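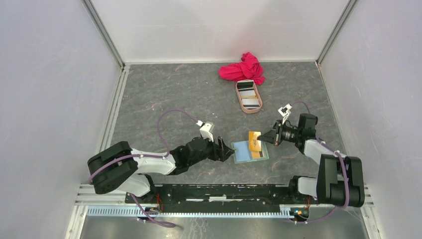

## Buy the gripper last

I have spent most of July comparing grippers on a pair of small arms, and I have come round to a view that suppliers won't like. People choose the gripper far too early. They should choose it after the cables, the mounting and the object.

Our two arms sit at either end of one rail and face each other over a blue pad. Both have white links and black motor housings, and both carry black grippers. On the left one the fingers come to a point. We put a small yellow piece between the two and ask one arm to take it and the other to receive it. It is a dull task and a very good test.

I ran the handover with fingers from two suppliers, Odis and Mathur. The Odis set is stiffer and costs more. Over 18 tries it dropped the piece 6 times. The Mathur set dropped it 7 times. I wouldn't spend money on that difference, and I would be embarrassed to put it in a chart.

What did make a difference was the purple cable. It has to go to the wrist somehow, and on our left arm it goes up and over in a wide loop. When the loop was shorter it pulled at the wrist near the end of a reach, and the fingers came down slightly off. Bogdan Kaczorowski let out more slack on a Friday afternoon and the worst of the drops stopped, with both sets of fingers. I had already written half a page blaming Odis.

Uliana Sirko disagrees with me, and her case deserves space. She works with cloth, and says a poor finger on cloth can't be rescued by tidy cabling. Fabric bunches up, the tips slide over it, and the arm closes on air. She is right about that. A crumpled cloth is a different problem from a small rigid block, and if cloth is all you handle then finger shape should move up your list. I still think it comes after the object, which is my point. She knew what she was picking up before she went shopping.

The usual way round is worse. At Zimlow, where I worked before, we ordered grippers from a catalogue in the first week and then spent the rest of the project looking for things they could hold.

So my advice is to start with whatever fingers came with the arm. Run the real task. Write down every drop and where the arm was when it happened - not just the total. If the drops gather at one end of the reach, look at the cable and the screws in the mount. If they are spread evenly, look at the fingers.

We have a third set on order from Larnik. I expect to change the cable again before I fit them.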